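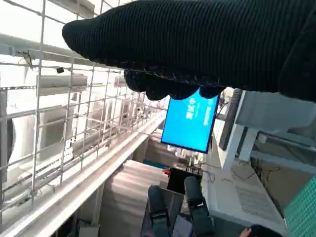

A robot's hand in its black knitted glove, with a bright blue screen just under its fingertips.

Can a robot tidy your bedroom yet?

Short answer: no. Sorry. You will have to keep doing it yourself, at least until you are old enough to leave it for someone else.

The long answer is more interesting, and it starts with a bun.

Easy for you, hard for them

Think of the last time you put a bun in a bowl. You probably can't remember it, as it was one of the least exciting things you have ever done. Your brain hardly bothered to wake up.

Now think about what had to happen. You had to know which thing was the bun and which thing was the bowl. You had to work out how far away they were. You had to open your hand wide enough, move it to the right place, close it, and stop closing it before the bun became a pancake. Then you had to lift, travel, lower and let go. You did all of that while talking about something else, quite possibly with your mouth full.

Computers are the other way round. A computer can multiply 467 by 162 faster than you can find a pencil (it's 75,654, in case you were reaching for the pencil). Ask the same computer to pick up a sock and it has a great deal of thinking to do. People who build robots have been grumbling about this for years. The things we find hard are often easy for machines, and the things a toddler can do make them fall over, sometimes really fall over.

But what about factories?

Good point. Factories have had robots for a long time, and some of them are brilliant. Let's invent nothing and just say what they do: one welds the same bit of the same car door, in the same spot, all day. It never gets bored and it never asks for a biscuit.

The trick is that the factory has been arranged to suit the robot. Every door arrives in the same place, facing the same way. If somebody turned a door upside down, plenty of those robots would carry on welding exactly where the door used to be.

Your house has not been arranged to suit anybody. The chair was over there yesterday. There is a shoe on the stairs. The cat has moved, and will move again as soon as the robot has worked out where it is.

Soft things, squashy things and things with holes in

Most home chores are about objects that won't behave.
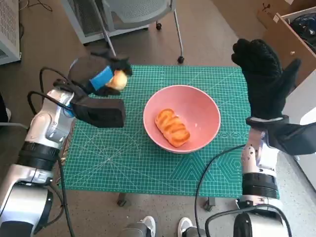 Take bread. A tin of beans is the same shape whatever you do to it (within reason). Bread squashes. One roll is long and bumpy, another is small and round, and the baker did not make either of them with robots in mind. Grip too gently and it drops. Grip too hard and you have crumbs, and now the robot has a second chore, which is sweeping.

People who work on this sort of thing spend a surprising amount of time on grip. A glove can help, for the same reason you might wear gloves to climb a rope: bare metal or hard plastic can be slippery, and cloth has a bit of give in it. Small cameras near the wrist help too. Imagine having an extra eye on the inside of each arm. It would look dreadful in school photographs, but you would never again knock over a glass of squash because your own hand was in the way.

Clothes are worse than bread. A T-shirt on the floor can lie in more shapes than anyone could ever list, and in most of them you can't see the sleeves. Fitted sheets are worse still, though in fairness to robots, most grown-ups can't fold those either.

So how does a robot learn?

One way is for a person to write out every single step. This works nicely until something is a little bit different, and at home something always is.

Another way is to show it. A person guides the robot's arms through the job, again and again, while a computer stores what the cameras saw and how the arms moved. Then the computer hunts for the pattern. With enough goes, the robot may cope with a bun it has never met before.

"Enough" is an annoying word here. You might show a little brother how to lay the table 2 times, and he would get it (whether he would then do it is a different subject). A robot might watch 39 goes at one small job and still put the spoon in the plant pot.

What can machines do at home now?

More than you'd think, if you don't insist on arms.

A washing machine is a robot of sorts. It fills itself, turns itself, empties itself and sings a little tune. It can't pick your socks up off the floor, though, and it can't put them away. A dishwasher is the same: marvellous with the door shut, no help at all with it open.

Robot vacuum cleaners get about by themselves and are good at flat floors. They are less good at stairs, tassels and anything the dog has left behind.

Notice that all of these do one job, and a person does the fiddly bits at each end. Those bits are called loading, unloading and "have you put that away yet?"

And in shops?

Some warehouses have machines that carry whole shelves from place to place. Picking one squashy packet out of a mixed-up box is still often left to people, who have excellent hands and come with them already fitted.

Try it yourself

You'll need a bread roll, a bowl, a pair of thick gloves and a friend.

Put on the gloves and shut your eyes. Your friend tells you where to move your hand, using only the words left, right, forward, back, up, down, open and close. Try to get the roll into the bowl.

Swap over. Then try it with a sock, and then with a grape. Eat the grape if it survives. Don't eat the sock.

When you've finished, somebody has to clear up the crumbs. Have a look round for a robot, if you like, and then fetch the dustpan.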